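Stanard open day, bimanual cell: notes and questions
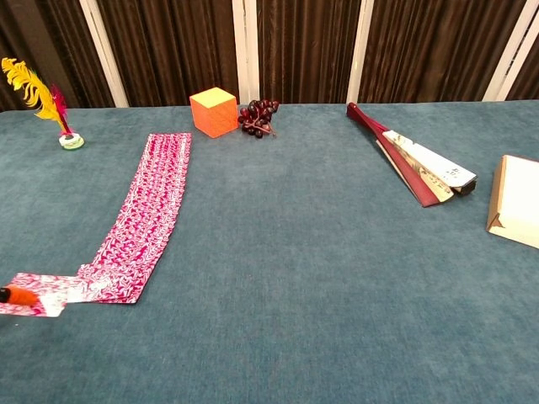
Thread started by fmoschos_ctrl, August
Section: Demos and site visits
Replies: 8

fmoschos_ctrl wrote:
I spent an afternoon at the Stanard open day and most of it at the tabletop manipulation station. Writing this up while I still have the notes. Photo is from the table during the folded paper task.

The task: take the patterned paper strip and move it to a marked pose without disturbing the other items. The object set included a feathered kick shuttlecock, a cube, grapes and a folding fan. Cloth on the table is a napped blue fabric, and I think the fabric matters more than the objects do. More on that below.

Control was teleoperation in the first block and a learned policy in the second. The presenter, Noeline Wihongi, gave the policy's training set as 479 demonstrations on this table, with 156 of them on paper and fabric items. No force sensing at the wrist. Fingertip compliance comes from the tip material alone.

Observations:
Approach speed over the paper was visibly lower than over the rigid items.
The policy placed the tip on the lower leg of the strip, near the bend, then dragged before lifting.
Two failed grasps in the block I watched. In both, the tip slid along the top layer and left the lower layer where it was.
Recovery was automatic after the first failure. After the second an operator stepped in.

My question is about the drag. Is it learned from the operators, or is it a scripted primitive? I asked and got "a bit of both."

tolstack wrote:
Drag before lift is standard for anything flat. You create a buckle and close on the buckle. If the operators did it in the demonstrations, the policy will do it. I would not read a primitive into that.

What was the tip? The one in the photo looks like an orange rounded part with a dark end.

fmoschos_ctrl wrote:
Same on the other arm as far as I could see. I did not get a durometer value. She said they had changed tip compound since the spring and would not say to what.

pneu_or_nothing wrote:
I'll be the one to say it. Paper strip, flat, light, known surface: suction. A small bellows cup does this all day and you don't need 479 demonstrations. The station shows what the group likes working on, and I doubt anyone has a line that needs it.

tolstack wrote:
A cup on crinkled, folded paper will leak at the creases. Look at the edges of that strip. You would also pick the top layer and unfold the rest, so you have the same failure she describes with a compressor attached.

pneu_or_nothing wrote:
Then use a larger flow and a foam lip. We run foam cups on folded inserts at Lotutden and the reject rate is acceptable. I agree about the fan and the feathers. I don't agree about the paper.

fmoschos_ctrl wrote:
Your inserts are pressed flat and arrive in one orientation, I assume. This strip has an L bend in it and was put down by hand between trials. I am not arguing that fingers are cheaper. The stated aim was one end effector for the full set.

nwihongi wrote:
Noeline here. A colleague forwarded the link. A few corrections.

The 479 figure is right. The 156 covers deformables of every kind, so the fan is in there as well. I may have said "paper and fabric" on the day, in which case the mistake is mine.

The drag is learned. The scripted part is a speed limit that applies below a set height over the cloth. That is what I meant by a bit of both, and I should have been clearer.

On the second failure, the operator stepped in because the retry limit is 2 for visitor sessions. In the lab it is 6.

andreadis_bench wrote:
Back to the cloth. A napped fabric has directional friction. If the drag runs with the nap on one leg of the strip and across it on the other, you would expect different buckle behavior. Did anyone rotate the cloth between blocks? You can see lighter and darker patches in the photo where the pile lies differently, so even a fixed cloth isn't a uniform surface.

nwihongi wrote:
Not rotated. The cloth gets brushed at the start of the day and then left alone. We have one set of runs on a hard laminate top and the success rate on paper was lower there, with everything else the same. I put that down to the tip having nothing to sink into. I have not tested nap direction and I'd be interested to see it done properly.

pneu_or_nothing wrote:
So the result depends on a soft table. That supports my point. A production surface will be steel or a belt.

nwihongi wrote:
It depends on it at present, yes. The hard surface runs used the old tips.

fmoschos_ctrl wrote:
Thanks for the corrections. I have fixed the 156 in my own notes but will leave the first post as it was so the replies make sense. I have a few meters of similar fabric and access to a Dritico arm for the rest of the month. I'll do the nap test in four directions with plain folded paper and post the drag distances in a new thread.

Fotini

tolstack wrote:
Please log the normal force if the arm gives you one.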